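木のおもちゃの定額レンタル「Wandora」を使い倒している話

前に絵本棚の記事を書いたとき、最後のほうで「おもちゃは借りることにしたので置き場所は要らなくなった」とさらっと書いたら、そこにばかりコメントがつきました。絵本棚、けっこう力を入れて書いたんですけどね。というわけで借りているほうの話です。長いです。好きなものの話なので長くなります。

うちが使っているのはWandoraという木のおもちゃ専門のレンタルで、月3,000円、箱ひとつ分が届いて、飽きたら交換に出します。プラスチックのおもちゃや電池で動くものは扱っていません。積み木、パズル、型はめ、ひも通し、木琴、押し車、ままごと、それから用途のよくわからない木の輪っか。カタログに載っているのは200点で、他社のサイトを見たあとだと少なく感じるかもしれません。でも私はこの少なさがとても好きです。夜、子どもが寝たあとに最初から最後まで眺められる量なんですよ。眺め終わると、次に借りたいものがちゃんと頭に入っている。品数が多すぎるところを前に使っていたときは、検索の条件を変えているうちに眠くなって、結局「おまかせ」を押していました。

申し込みからはじめの箱まで

登録は名前と住所と子どもの月齢、それから「いま家にあるおもちゃ」を書く欄があります。ここは自由記述です。選択肢に丸をつけるのではなく、ただの広い空欄。最初は面倒だなと思ったのに、書き始めたら楽しくなってしまって、鍋のふたがいちばん人気です、とか、洗濯ばさみを並べるのに凝っています、とか、どうでもいいことまで長々と書きました。そうしたら届いた箱に、つまんで挿すタイプのおもちゃがきちんと入っていたんです。読んでくれている! と台所で声が出ました。

箱は段ボールではなく、布張りの折りたたみ式です。ふたの裏にポケットがあって、中身の一覧と、部品の数を書いた紙が差し込んであります。返すときはその紙を見ながら戻せばいい。緩衝材は綿の布の袋で、これも一緒に返します。ゴミがほとんど出ません。前のサービスでは交換のたびに巨大なプチプチの塊を抱えて途方に暮れていたので、ここは声を大にして褒めたいです。

送料は、毎月の定期の交換なら月額に含まれます。月の途中でどうしても替えたいときだけ、一回1,000円かかります。うちは一度だけ使いました。木琴です。木琴そのものはすばらしい音でした。すばらしすぎて、朝の暗いうちから演奏会が始まり、隣の部屋で寝ている夜勤明けの夫が耐えられなくなりました。楽器を借りるときは家族の勤務表を見てからにしましょう。

おもちゃの質について

これがもう、いいんです。角の丸め方が全部ちがう。機械で一律に落とした丸みではなく、手が当たるところはぽってり、置いたときに床につくところは控えめ、というふうに作り手ごとの考えが見えます。貸し出し品なので当然よその家を回ってきた跡はあります。積み木の角が少しへこんでいたり、塗りが薄くなっていたり。私はそれを見るのも好きで、前の家の子はこの赤いのを気に入っていたんだな、などと勝手に想像しています。新品でないと気になる人には向かないと思います。そこははっきり分かれるところ。

いちばん夢中になったのは、Hrynyshynという工房の積み木でした。ブナの白木で、色は一切ついていません。届いたときは地味だなあと思って、子どもも最初の日は見向きもしなくて、失敗したかなと思ったんです。ところが次の日に私がひとりで積んでみたら、止まらない。木が少し重めで、置いたときにコト、と落ち着いた音がして、ぴたりと収まる。夢中で塔を作っていたら横から手が伸びてきて、全部崩されて、そこから毎日です。崩すのが担当、積むのが私。交換の時期が来ても返せなくて、延長しました。延長は手続きが要らず、交換に出すものの一覧から外すだけです。

Stumoraというシリーズもよかったです。切り株の形をした入れ子の箱で、いちばん小さいものの中にどんぐりの形の玉が入っています。入れ子ってどれも同じでしょうと思っていた私が浅かった。ふたが少しだけきつくて、開くときに空気の抜ける音がするんです。ぽふ、という。子どもはその音のために開けている。閉めるのは全部こちらの仕事で、一晩に何度ぽふを聞いたかわかりません。

型はめやパズルは、うちではしばらく出番がありませんでした。ピースをはめるより口に入れるほうが忙しい時期だったので。少し落ち着いてから海の絵柄のボードで遊ぶようになって、青い海と砂浜に、ちいさなカニやヒトデが描いてあるのが親のほうの気に入りです。冬の北陸で、部屋の中に砂浜があるのはうれしいものです。ピースを分けておくのにボウルを使うと片づけが早く、型はめに限らず、細かい部品のあるおもちゃはみんなボウル行きになりました。名前を書いた紙を貼っておくとなお楽です。

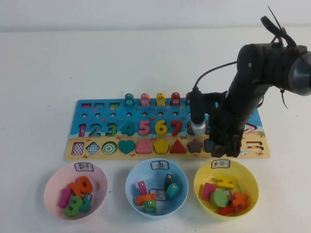 部品をなくしたら弁償になりますか。

通常の紛失や破損は月額に含まれていて、請求は来ません。返却のときに一覧の紙の余白に「何をなくしたか」を書いて入れておくだけです。あとから見つかった部品は、次の箱に一緒に入れて返せば受け取ってもらえます。

うちの場合はひも通しの玉をひとつ、ソファの中に飲み込まれました。紙に「ソファにいると思います」と書いて返したら、次の箱の紙に「ソファさんによろしくお伝えください」と手書きで返事がありました。こういうやりとりができるくらいの規模の会社なんだと思います。玉は結局、衣替えのときに別の場所から出てきました。ソファには謝りました。

消毒とにおい

借りものでいちばん聞かれるのがここです。木は水に浸けられないので、どうやって清潔にしているのか。添えられている説明書きによると、固く絞った布で拭き、乾かし、部品ごとに目で見て、必要ならやすりをかけて塗り直す、という流れだそうです。開けたときに薬品のにおいがしないのは私には大きな加点でした。ほんのり木と、蜜蝋のようなにおいがします。箱を開けるたびに顔を近づけて吸い込むのが習慣になりました。子どもも真似をして吸っています。

家での手入れも難しくありません。よだれがついたら乾いた布で拭く。それでもべたつくときは固く絞った布で拭いて、日陰に立てかけておく。直射日光と暖房の前は避けてください、と書いてあります。うちは一度、押し車をファンヒーターの前に置きっぱなしにして青くなりました。車輪の軸が少し渋くなった気がして連絡したら、そのまま部屋の隅に置いて様子を見てください、という返事。しばらくしたら元どおり転がるようになって、胸をなでおろしました。

相談窓口がとにかく良い

Wandoraには、おもちゃ選びの相談ができる窓口があります。チャットではなくメールです。返事は早くないのですが、来ると長い。うちの担当はイリア・アントニウクさんという方で、もともと木工をされていたらしく、質問に対する答えの角度が面白いんです。

たとえば「積み木を投げて困っています」と書いたら、叱り方の話は一行も出てこなくて、積み木の重さの話が返ってきました。投げるのは重さを確かめているのかもしれないから、同じ大きさで重さのちがう木の玉を貸しましょう、床に厚手の布を敷いて、転がす坂を作ってみてください、と。坂のほうは段ボールでいいです、とも。商品を余分に売ろうとしない。それで玉を借りて坂を作ったら、投げる遊びがまるごと転がす遊びに変わりました。うちの子にはぴたりとはまったやり方で、どの子でもそうなるとは言いませんが、あの返事をもらった日は嬉しくて何度も読み返しました。

ただし、急ぎの用件には向きません。箱が届かない、住所を間違えた、という類いの連絡は、窓口に書くより配送のほうに直接言ったほうが早いです。配送はItportという別の仕組みで動いていて、届く時間帯の変更もそちらの画面から行います。このItportの画面が、うーん、唯一のはっきりした不満です。ログインが別。パスワードも別。変更の締め切りが画面の下のほうに小さく書いてあって、私は一度見落としました。おもちゃの側がここまで丁寧なのに、玄関までの最後のところで急に素っ気なくなる。ここが一緒になったら満点をつけます。

買うのと比べてどうか

よく言われるのが「3,000円あれば毎月ひとつ買えるのでは」ということ。買えます。うちも買ったものはあります。ただ、木のおもちゃで長く使えるものは値段もそれなりで、しかも子どもが気に入るかどうかは出してみるまでわかりません。大人が一目惚れしたものほど素通りされる、というのがうちの経験則です。借りていると、素通りされても痛くない。素通りされたものは翌月いなくなって、代わりに別のものが来る。この気楽さのおかげで、「せっかく買ったのに遊ばない」という、子どもには何の責任もない恨み言を言わずにすむようになりました。これだけでも私には月額の価値があります。

それと、借りて気に入ったものはそのまま買い取れます。使った分だけ値引きになる仕組みで、Hrynyshynの積み木はたぶんそうなるでしょう。もう、うちの子の一部みたいになっているし、私の一部にもなっています。

向いていないかもしれないのは、きょうだいの多いお宅。箱ひとつ分の量だと取り合いになりそうです。近所のアブドゥル・ラーマン・サルポンさんのお宅は子どもがにぎやかで、箱を二つ契約して交換の時期をずらしているとのこと。なるほど、ずらせば途切れずに新しいものが来るわけで、これは賢いと思いました。うちもちょっと真似したい。夫には止められています。

それから、テレビや動画と連動するようなおもちゃが好きなお子さんだと、最初は反応が薄いかもしれません。木は光らないし、しゃべりません。うちの子も鳴る絵本が大好きで、そちらを手放したわけではないです。両方あっていい。木のほうは、遊んでいる時間が静かに長い。私がコーヒーを温かいうちに飲み終えられたのは、だいたい木のおもちゃの時間でした。

置き場所と遊ぶ場所

レンタルにして部屋がすっきりしたかというと、しました。おもちゃの総量が決まっているので、増えようがないんです。箱がそのまま収納になるから、寝る前に全部箱に入れて、ふたを閉めて、おしまい。箱の高さがうちのソファの下にちょうど入らないのだけが惜しい。あと指一本分なんです。

遊ぶ場所は床かテーブルかで迷いましたが、細かい部品があるものはテーブルに落ち着きました。白い天板の上だと木の色がよく見えて、部品を見失いにくいです。床でやると必ず何かが冷蔵庫の下に行きます。積み木は逆に床がいい。崩れたときの音が、ラグの上だと少しやわらかくなります。階下のある方はラグを一枚、できれば厚いものを。

カタログの見方のこつもひとつ。対象年齢で絞り込むと、ちょうどいいものばかりが並びますが、うちでは少し下の年齢向けのものが妙に当たりました。簡単すぎるかなと思うものほど、自分で遊び方を変えはじめるんです。ひも通しの玉を並べて行列にしたり、入れ子の箱を帽子にしたり。逆に少し上のものを借りると、親が教えたくなってしまって、口を出しては嫌がられました。反省しています。

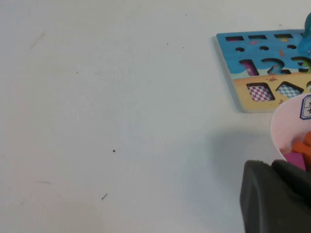
金沢、2026年2月1日

追記です。ここまでの文章を書いたのが10月で、ずいぶん経ったので、その後のことを足しておきます。まだ続けています。大いに続けています。

冬のあいだは外に出られない日が多くて、箱の中身がそのまま一日の過ごし方になりました。雪の日に届いた箱には木の線路が入っていて、玄関から寝室まで、という壮大な計画を立てたものの、当然レールが足りず、廊下の途中が終点になりました。終点の駅名は「れいぞうこ」。線路を追加で借りられますかと窓口に聞いたら、アントニウクさんから、足りないところは紐を置いておけば列車はそこを走れると思います、という返事が来ました。走れました。子どもにとっては紐も立派な線路だったようで、いまや紐区間のほうが長いです。

乾燥の時期なので、木の状態についても書いておきます。入れ子の箱のふたが、秋に借りたときより少しゆるく感じました。同じStumoraをもう一度借りたので比べられたのですが、別の個体かもしれないし、私の気のせいかもしれません。例の「ぽふ」は健在でしたが、音がやや軽い。季節で音が変わるおもちゃだなんて、ますます好きになってしまいました。加湿器を近くに置くのはやめてくださいと説明書きにあるので、そこは守っています。

Hrynyshynの積み木は買い取りました。手続きは交換の画面で「うちの子にする」というボタンを押すだけ。このボタンの名前を考えた人に会いたいです。買い取ると、しばらくして小さな布袋が届きます。蜜蝋のワックスの入った缶と、手入れの紙が入っていて、うちではさっそく磨く会をやりました。子どもは布で床を磨いていました。床もつやつやです。

品揃えについては、ままごとの野菜に入れ替えがありました。半分に切れる大根が来て、これがなかなかの人気で、カタログではよく「順番待ち」の表示になっています。人気のものは順番待ちになる、というのは10月の時点では書いていませんでした。早く借りたいものがあるなら、希望の一覧の上のほうに置いておいてください。うちは大根を待って、待って、忘れたころに来ました。切るときの音がいいです。また音の話ですみません。

Itportの画面は、相変わらずログインが別です。締め切りの文字だけ少し大きくなりました。少し。進歩は進歩なので拍手しておきます。

コメントで質問のあった、休止についても。旅行や帰省で使わない月は休めます。休んでいるあいだ手元のおもちゃをどうするかというと、いったん全部返すことになります。手元に残したまま支払いだけ止める、というのはできません。うちは年末に休もうかと考えて、返すのがつらくてやめました。帰省先に箱ごと持って行き、祖父母が入れ子の箱にはまり、こたつで延々とぽふ、ぽふ、とやっていました。帰るころには父のほうが返したくなさそうな顔をしていて、誕生日に贈るものが決まりました。

もうひとつ、月齢の欄は自分で更新しないと変わらないと思っていたのですが、自動で進んでくれます。ただ、例の自由記述の欄はこちらが書き直さないとそのままです。うちは長いあいだ「鍋のふたがいちばん人気」のままになっていて、先日ようやく書き直しました。いまの一番は紐です。次の箱は木琴にもう一度挑戦する予定で、夫の勤務表は冷蔵庫に貼ってあります。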